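Play kitchens: what's actually getting played with?
Forum: Home and Family > Toys and Play

Starting this because our play food tub has taken over the family room and I love it!! The ketchup is the clear favourite here (it goes on everything, including the fruit) and I'd like to know what colours and pieces everyone else swears by before I top up in November.
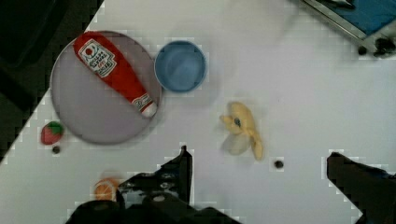

Posted by brunia_mum, 686 posts

The peeled banana is my pick. All those flaps going every which way, so much more fun to serve up than a plain one. And the lavender-grey plate is big enough for a proper pretend brekkie, ketchup and all. Ours is a mix of hand-me-downs and a Jima bundle that cost me $42.

tealeaf_5 wrote:
Love the peeled banana! Not sold on the ketchup though. Once there's a bottle in the tub, every meal is ketchup. I hid ours and suddenly we were getting soups and salads.

brunia_mum wrote:
Ha, fair, but ketchup on strawberries is a house specialty now, I can't take it off the menu.

calloway_kitchen wrote:
Disagree with tealeaf, leave the sauce in. What I'd add is more dishes. Food gets all the attention at the shops and then there's one sad plate to share between four kids. A colander is brilliant, they'll wash the same strawberry for half an hour. A toaster oven is my other must, ours had a hundred bakes out of it the first weekend!

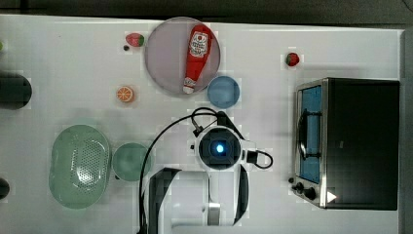
How do you get sticky marks off plastic play food?
Warm water, a drop of dish soap and an old toothbrush, then dry it on a tea towel. Keep anything with batteries out of the sink and just wipe it over.

tealeaf_5 wrote:
Seconding the toothbrush. Okay, I'll give you the colander too, the pale green with a matching bowl is gorgeous. Still no on big appliances, they eat the whole table. I saw a Prasura oven for $109 and walked straight past.

calloway_kitchen wrote:
Second-hand! Mine was $5 at a garage sale and the knobs still click.

brunia_mum wrote:
Five dollars!! Right, I'm off to check the listings before the kids are up.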